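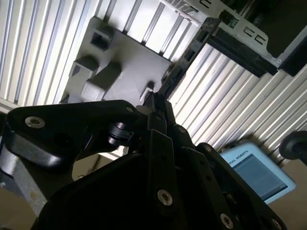

Relov teaching kit for small robot arms

I'm Maxine Tawhiri and I make the Relov kit at Pleltier with Joonas Rautiainen, who does all the electronics and most of the swearing. It's for people who already have an arm and a gripper and want to show it a fiddly job instead of programming it point by point. You can push the arm through the motion by hand, or sit back with the remote handle and drive it from your chair. Either way the kit records what you did, and you end up with a demonstration you can replay, trim, or use for training.

I mostly use mine for computer servicing jobs (old desktops are cheap and full of awkward clips), and that's what we set the kit up around. It'll do other things too. Raffaele Tedesco has been teaching his to sort watch straps, and I'm very jealous of how tidy his bench is.

What you get

The remote handle, with a trigger for the gripper and a thumb button for start and stop
Relov recorder box and power lead
Grey fixture tray, 3D-printed, with holders and slots for tools and small parts
Foot pedal, for when you're guiding by hand and both hands are busy
Fixings for slatted aluminium benches
A printed setup guide, written by me, so do complain if it's unclear

The recorder logs arm position and gripper opening at 100 Hz, and takes up to four camera feeds alongside. I'd use at least two if you can, one on the wrist and one fixed off to the side. The wrist view gets you the last little bit of a grasp, and the side view tells you where on earth you are.

By hand or by remote?

I get asked this more than anything! Guiding by hand is quicker to learn, and lovely for big sweeping moves. The trouble is that your arms end up in all the camera views, and it's hard to be delicate when you're shoving a whole wrist joint about. For anything inside a case I use the handle. There's a scaling dial on it, so a big movement of your hand can become a tiny one at the gripper – turn it right down when you're near a motherboard. 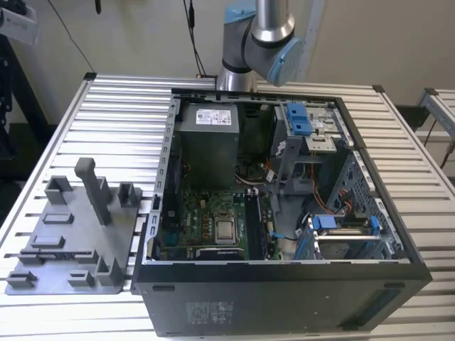
Desktop tower on its side, panel off, with the fixture tray to its left.

Put the tray close to the job. I had mine much too far away at first and every demo was mostly travel. Bolt it down as well, or the holders will creep and yesterday's recordings won't match today's bench.

Picking tools out of the holders is a good first exercise. Take hold low down, lift straight, pause, then put it back the same way. Go slower than feels natural. Siv Kristiansen kept at it for 11 evenings before she moved on to drive bays, and her recordings are the cleanest I've seen.

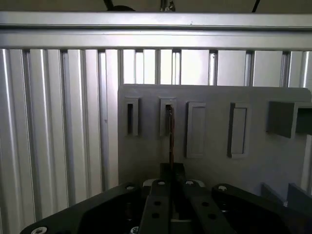 Price and ordering

The full kit is £981. A spare tray is £129, in grey only for now. We build in small batches at our workshop in Trotier, and the next lot goes out in March. Email us your arm model and which gripper you've got before you order – Joonas checks each one himself and he'll tell you if it won't work.

The Xolalpa handle from our older kit plugs straight into the new recorder, so if you've got one of those, ask for the kit without a handle and we'll knock the price down.

Page updated Dec 3, 2023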